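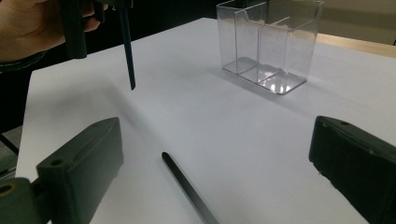

The Sandley list, message 942:

> White matte is the only sensible top for a shared bench. We've had the
> Hatby ones in since June and you can find anything on them, even a thin
> black rod lying flat. Wipes down in 3 minutes. I'd replace every dark
> bench we own.

Sure, dark things show up on white. I don't think anyone was disputing that. What about clear tubing, white cable ties, or the nylon washers we go through by the bagful? I lost 23 of those on a pale surface last winter and found most of them with my sleeve.

I'm also not convinced by the three minutes. Wiped down after what? Try it after a day of graphite and marker and then tell me. The Trostach sheet says "stain resistant," and so did the sheet for the Nigam tops, which looked awful by spring.

And rods roll — color won't help you there. A raised lip or a cheap tray would do more for us than a new top, and I can get trays for 40 dollars the lot.

If somebody wants to leave one Hatby bench in the Sandley room through the fall, fine, I'll use it. I'm voting no on replacing the rest until then.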